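# 원기둥 옮기기 과제, 윗면 중심을 잡을까요 밑면 중심을 잡을까요

**게시판: Clultuver 로봇 동아리 > Orkico 대회 준비**

---

**poonam_s** · 글쓴이 · 오후 7:12

안녕하세요. 이번 학기부터 Shirazi 팀에서 인식 부분을 맡고 있는 Poonam Saxena입니다. 한국어로 긴 글을 쓰는 것은 아직 어렵습니다. 이상한 표현이 있으면 편하게 고쳐 주세요.

Orkico 대회의 시뮬레이션 부문을 준비하고 있습니다. 과제는 어두운 판 위에 있는 원기둥을 하나씩 집어서 흰 판으로 옮기는 것입니다. 제한 시간은 5분이고, 제출은 팀마다 3번까지 할 수 있습니다. 우리는 이미 한 번 제출했는데 점수가 생각보다 낮았습니다. 그래서 다음 제출을 하기 전에 여러분의 의견을 먼저 듣고 싶습니다.

지금 우리 코드는 이런 순서로 움직입니다.

1. 고정 카메라의 영상에서 원기둥의 대략적인 위치를 찾습니다.
2. 팔이 그 위치의 위로 이동합니다.
3. 손목 카메라의 영상에서 원을 다시 찾고 위치를 고칩니다.
4. 내려가서 잡습니다.
5. 흰 판 위의 정해진 자리에 놓습니다.

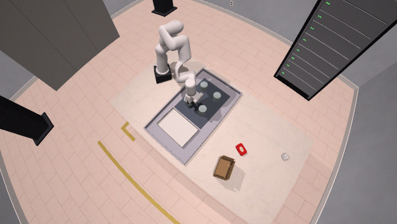 문제는 3번 단계에서 생깁니다. 그림자를 끄고 시험하면 성공률이 86%입니다. 그런데 그림자를 켜면 같은 코드가 56%로 떨어집니다. 대회 서버에서는 그림자를 끌 수 없다고 규정에 쓰여 있습니다. 제가 기록을 읽어 보니 실패한 경우의 대부분은 원을 못 찾은 것이 아니었습니다. 원은 찾았는데 중심이 조금 옆으로 밀려 있었습니다. 그러면 그리퍼의 손가락이 원기둥의 윗부분을 밀어서 넘어뜨립니다.

저는 처음에 문턱값이 나쁘다고 생각해서 이틀 동안 그것만 바꾸었습니다. 조금 좋아졌다가 다른 배치에서 다시 나빠졌습니다. 지금은 윗면의 원을 찾는 방법을 버리고 밑면의 원을 찾아야 하는지 고민하고 있습니다. 우리가 쓰는 시뮬레이터는 Unov이고, 렌더링 설정은 기본값입니다.

혹시 같은 경험이 있는 분이 계십니까?

---

**cphelan** · 오후 7:40

그림자를 끄고 86%라면 기본은 괜찮습니다. 작년에 우리 조는 그 숫자까지도 못 갔습니다.

하나 여쭙겠습니다. 그림자가 있을 때와 없을 때 배치 시드를 똑같이 쓰셨습니까? 배치가 다르면 두 숫자를 비교하는 것이 의미가 없습니다. 저도 옛날에 이것 때문에 일주일을 버렸습니다. 그때는 조명을 탓했는데 사실은 시드 파일이 바뀌어 있었습니다.

---

**poonam_s** · 글쓴이 · 오후 7:46

네, 시드는 똑같습니다. 두 번 확인했습니다. 그 부분은 Forough가 자동으로 돌아가게 만들어 주어서 제가 손으로 바꿀 수 없게 되어 있습니다.

---

**emese.l** · 오후 8:03

제 생각에는 윗면이냐 밑면이냐는 잘못된 갈림길입니다. 원기둥의 높이를 알고 있지 않습니까? 규정집에 치수가 있습니다. 윗면의 중심을 찾고, 그 점이 판에서 원기둥 높이만큼 위에 있다고 놓고 광선을 계산하면 됩니다. 그러면 밑면을 따로 찾을 필요가 없습니다.

많은 팀이 윗면의 원을 찾아 놓고 그것을 판의 평면에 그대로 투영합니다. 그러면 카메라에서 멀리 있는 원기둥일수록 오차가 커집니다. Poonam 씨 코드에서 투영하는 평면의 높이가 얼마로 되어 있는지 먼저 보시기 바랍니다.

---

**poonam_s** · 글쓴이 · 오후 8:21

확인했습니다. 평면의 높이가 판의 표면으로 되어 있습니다. 부끄럽습니다...

하지만 이해가 안 되는 점이 있습니다. 이것이 원인이라면 그림자가 없을 때도 많이 틀려야 하지 않습니까? 그림자가 없으면 86%가 나옵니다.

---

**conall_od** · 오후 8:38

저는 Emese 의견에 반만 동의합니다.

투영 평면은 당연히 고쳐야 합니다. 그렇지만 성공률을 떨어뜨리는 것은 역시 그림자라고 봅니다. 손목 카메라는 팔에 붙어 있습니다. 그래서 팔과 그리퍼의 그림자가 일할 자리에 같이 들어옵니다. 원기둥의 그림자는 원기둥 옆에만 있으니까 아직 다루기 쉽습니다. 팔의 그림자는 크고, 팔이 움직이면 모양도 바뀝니다. 경계선을 찾는 방법을 쓰면 이 그림자의 가장자리를 원의 일부로 잘못 넣기 쉽습니다.

아마 두 오차가 더해지는 것 같습니다. 평면 오차 하나만 있으면 그리퍼의 여유 안에 들어오고, 그림자 오차가 더해지면 여유를 넘습니다.

저라면 고전적인 원 찾기는 그만두고 작은 신경망으로 분할을 하겠습니다. Unov에서 정답 마스크를 무료로 뽑을 수 있는데 쓰지 않는 것은 아깝습니다.

---

**emese.l** · 오후 8:52

또 신경망입니까. 색이 하나이고 모양도 하나인 물체입니다. 이런 과제에 신경망을 쓰면 왜 틀렸는지 설명할 수 없게 됩니다. 발표 점수도 있다는 것을 잊지 마십시오.

---

**conall_od** · 오후 8:57

설명할 수 있는 56%보다 설명이 조금 부족한 좋은 점수가 낫다고 생각합니다. 발표에서는 마스크 그림을 보여 주면 됩니다. 심사하시는 분들도 그런 그림을 좋아하십니다.

---

**emese.l** · 오후 9:01

작년 심사에서 "학습 데이터에 없는 배치에서는 어떻게 됩니까"라는 말을 듣고 대답을 못 한 조가 있었습니다. 어느 조인지는 쓰지 않겠습니다.

---

**conall_od** · 오후 9:03

우리 조입니다. 괜찮습니다, 써도 됩니다.

---

**forough_n** · 오후 9:30

Shirazi 팀의 Forough Nikzad입니다. 시험 환경은 제가 관리합니다. 늦게까지 의견을 주셔서 감사합니다.

Poonam이 쓰지 않은 내용이 있어서 보충합니다. 실패는 순서에 따라서 다릅니다. 첫 번째 원기둥을 옮길 때는 실패가 적고, 그다음부터 늘어납니다. 저는 그래서 인식만의 문제라고 생각하지 않습니다. 팔이 흰 판에서 어두운 판으로 돌아올 때의 자세가 처음 시작할 때의 자세와 다릅니다. 자세가 다르면 그림자가 떨어지는 자리도 다릅니다. 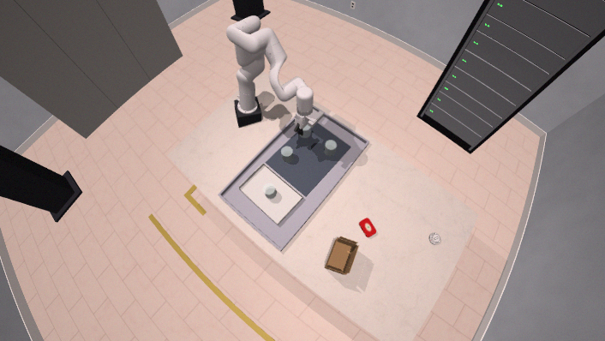 저는 대기 자세를 하나로 고정하는 것을 제안하고 싶습니다. 원기둥을 놓은 뒤에 팔이 항상 같은 자세를 거쳐서 가면, 손목 카메라가 보는 조건이 거의 같아집니다. 시간은 조금 더 걸리지만 5분 안에는 끝낼 수 있습니다. 그리고 고정 카메라 쪽도 봐야 합니다. 원기둥 하나가 흰 판의 가운데 근처에 있고 나머지가 어두운 판에 있는 상황에서, 그리퍼 바로 옆에 있는 원기둥은 손가락에 조금 가려져 있습니다. 1번 단계의 코드는 이런 원기둥을 반쪽 모양으로 보고 중심을 바깥쪽으로 계산합니다. 어두운 판 위에는 그리퍼의 그림자도 불규칙한 모양으로 떨어져 있어서 배경을 빼는 방법도 잘 안 됩니다. 대기 자세를 작업 영역 밖으로 정하고 거기서 한 번 찍으면 두 가지가 같이 해결된다고 봅니다.

---

**cphelan** · 오후 9:44

좋은 제안입니다. 추가로 말씀드리면, 고정 카메라는 매번 찍을 필요도 없습니다. 처음에 한 번 찍어서 모든 원기둥의 위치를 기억하고, 집은 것은 목록에서 지우면 됩니다. 넘어뜨렸을 때만 다시 찍습니다.

---

**poonam_s** · 글쓴이 · 오후 9:58

넘어진 것을 어떻게 알 수 있습니까? 지금은 그리퍼가 완전히 닫혔는지만 보고 있습니다. 완전히 닫히면 못 잡은 것으로 처리하고 다시 시도합니다.

---

**cphelan** · 오후 10:05

그것으로 충분합니다. 못 잡았으면 이유가 무엇이든 목록을 버리고 새로 찍으십시오. 넘어졌는지, 밀렸는지, 그대로 있는지 구별하려고 하면 코드만 길어집니다. 다시 찍기 전에 팔을 대기 자세로 보내는 것만 잊지 마십시오. 저는 이것을 잊어서 팔이 자기 그림자를 집으러 간 적이 있습니다.

---

**emese.l** · 오후 10:10

대기 자세는 저도 찬성합니다. 그런데 Forough 씨의 관찰은 제 설명과도 맞습니다. 첫 번째로 집는 원기둥은 항상 제일 가까운 것 아닙니까? 순서를 거리로 정한다면 뒤로 갈수록 화면의 가장자리 쪽에서 보게 되고, 평면 오차도 커집니다.

---

**forough_n** · 오후 10:22

순서를 거리로 정하는 것은 맞습니다. 그 생각은 못 했습니다. 그러면 순서를 무작위로 바꾸어서 한 번 돌려 보겠습니다. 순서가 원인인지 자세가 원인인지 나눌 수 있습니다.

---

**conall_od** · 오후 10:31

무작위 순서 + 그림자 켬, 무작위 순서 + 그림자 끔, 이렇게 두 개를 모두 돌려 주시면 좋겠습니다. 그림자를 켠 것만 있으면 우리는 또 같은 말다툼을 하게 됩니다.

---

**poonam_s** · 글쓴이 · 금요일, 오후 4:15

여러분, 많은 도움을 받았습니다. 그동안 투영 평면을 고쳤고, Forough가 무작위 순서로 시험을 돌렸습니다. 정식 숫자는 아직 정리하고 있으니까 지금은 느낌만 쓰겠습니다. 무작위 순서로 하니까 실패가 뒤쪽에 몰리지 않고 앞뒤로 퍼졌습니다. 그러니까 Emese 씨의 말씀이 적어도 일부는 맞습니다. 그림자를 끈 쪽에서는 투영 평면을 고친 뒤에 넘어뜨리는 경우가 눈에 띄게 줄었습니다. 그림자를 켠 쪽에서는 줄었지만 아직 남아 있습니다.

남아 있는 실패를 한 장씩 보면서 공책에 적었습니다. 대부분이 왼쪽에 있는 원기둥이었습니다.

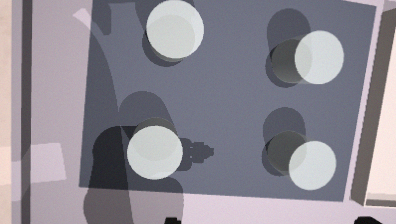 *위에서 내려다본 시점. 아래쪽에 조금 보이는 검은 것이 그리퍼 끝입니다.*

그동안 저는 성공률만 보고 화면은 자세히 보지 않았습니다. 오른쪽 원기둥들은 윗면과 밑면이 많이 떨어져 있지만, 매트가 밝아서 윗면의 원은 깨끗하게 잡힙니다. 왼쪽은 반대입니다. 윗면이 밑면을 많이 덮고 있어서 평면 오차는 작을 것 같은데, 큰 그림자들이 그쪽을 지나갑니다. 특히 왼쪽 아래 원기둥은 바로 오른쪽에 계단 모양의 그림자가 옆으로 길게 나와 있습니다. 우리 코드는 이 그림자의 끝을 원의 가장자리로 쓰는 것 같습니다.

그리고 밑면을 찾자는 제 처음 생각은 버리겠습니다. 밑면은 초승달 모양으로만 뚜렷하게 보이는 경우가 있고, 윗면 안에 희미하게 비쳐 보이기도 해서 더 어렵습니다.

---

**emese.l** · 금요일, 오후 4:40

공책에 적는 것은 좋은 습관입니다.

원기둥이 반투명하게 그려지는 것은 일부러 그렇게 설정하셨습니까? 윗면 안에 밑면의 윤곽이 보이면 원이 이중으로 나와서 중심이 두 개가 될 수 있습니다. 재질 파일을 한번 보십시오. 대회 서버의 재질과 같다면 손대지 말고, 다르다면 서버에 맞추어야 합니다.

---

**forough_n** · 금요일, 오후 4:52

재질은 대회에서 받은 파일을 그대로 쓰고 있습니다. 바꾸지 않았습니다.

---

**emese.l** · 금요일, 오후 4:58

그러면 이중 원은 서버에서도 나온다고 생각해야 합니다. 원을 찾을 때 밝기 조건을 하나 더 넣으십시오. 윗면은 매트보다 훨씬 밝습니다. 경계선만 보지 말고 "안쪽이 밝은 원"만 남기면 그림자 가장자리도 대부분 없어집니다. 그림자는 어두우니까 안쪽이 밝을 수가 없습니다.

---

**conall_od** · 금요일, 오후 5:20

밝기 조건은 좋은데 한 가지 조심하십시오. 매트 밖의 테이블도 밝습니다. 왼쪽에는 그림자 사이로 밝은 조각도 있습니다. 먼저 매트 영역만 잘라 내고 그 안에서만 찾아야 합니다. 흰 판 위에서는 또 다른 문제입니다. 밝은 배경에 밝은 윗면이니까 같은 조건이 통하지 않습니다.

그래도 저는 분할 쪽을 계속 추천합니다. 지금 조건이 매트 자르기, 밝기, 원의 크기, 그림자 예외까지 왔습니다. 이런 조건이 계속 늘어나면 신경망보다 설명하기 더 어렵습니다.

---

**poonam_s** · 글쓴이 · 금요일, 오후 5:33

흰 판에서는 찾을 필요가 없습니다. 놓는 자리는 정해져 있고, 한 번 놓은 원기둥은 다시 집지 않습니다. 다행입니다.

Conall 씨의 의견도 이해합니다. 그렇지만 우리 팀에는 학습을 해 본 사람이 없고, 제출은 12월에 마감됩니다. 지금 새로 배우면 저는 다른 수업의 시험을 망칠 것 같습니다.

---

**conall_od** · 금요일, 오후 5:41

그 이유라면 받아들이겠습니다. 나중에 마음이 바뀌면 제 예전 학습 코드를 드리겠습니다. 주석이 아일랜드어와 한국어로 섞여 있어서 읽기에 재미있을 것입니다.

---

**cphelan** · 금요일, 오후 6:02

저는 아일랜드어 주석을 읽을 수 있는데도 그 코드를 이해하지 못했습니다.

Poonam 씨, 실용적인 방법을 하나 더 드립니다. 손목을 돌려서 두 번 찍어 보십시오. 원기둥은 움직이지 않으니까 판 위의 좌표로 바꾸면 두 결과가 같은 자리에 나와야 합니다. 그리퍼 그림자의 끝은 손목을 돌리면 모양이 달라지기 쉽습니다. 두 중심이 서로 멀리 떨어져 있으면 그 결과를 믿지 말고 다시 찍습니다. 코드가 몇 줄 안 됩니다.

---

**forough_n** · 금요일, 오후 6:15

이것은 바로 할 수 있습니다. 손목 각도는 이미 매개변수로 빼 놓았습니다. 다만 팔 윗부분의 그림자는 손목을 돌려도 그대로 남지 않습니까?

---

**cphelan** · 금요일, 오후 6:19

네, 그대로 남습니다. 그 부분은 Emese 씨의 밝기 조건으로 처리하십시오. 계단 모양 그림자가 손목에서 온 것인지 팔에서 온 것인지는 저도 화면만 보고는 말할 수 없습니다. 돌려 보면 알 수 있습니다.

---

**poonam_s** · 글쓴이 · 금요일, 오후 6:47

그러면 우리 팀이 할 일을 정리하겠습니다.

- 투영 평면을 원기둥 높이로 고치기 (끝났습니다)
- 대기 자세를 고정하고 거기서 고정 카메라로 찍기 (Forough)
- 매트를 잘라 내고 안쪽이 밝은 원만 남기기 (저)
- 손목을 돌려서 두 번 찍고 비교하기 (Forough, 제가 도와줍니다)
- 집는 데 실패하면 위치 목록을 버리고 다시 찍기 (저)

하나씩 넣고 그때마다 같은 시드로 돌리겠습니다. 한꺼번에 넣으면 무엇이 도움이 되었는지 모르게 됩니다. 숫자가 나오면 이 글에 이어서 쓰겠습니다.

---

**emese.l** · 금요일, 오후 7:05

투영 평면만 고친 결과도 따로 남겨 두십시오. 발표 때 표의 첫 줄이 됩니다. 그리고 동아리방 컴퓨터로 돌리실 거라면 예약표에 이름을 쓰셔야 합니다. 오늘 밤은 제가 먼저 썼고 내일 오전은 비어 있습니다.

---

**forough_n** · 금요일, 오후 7:08

내일 오전으로 예약했습니다. 감사합니다.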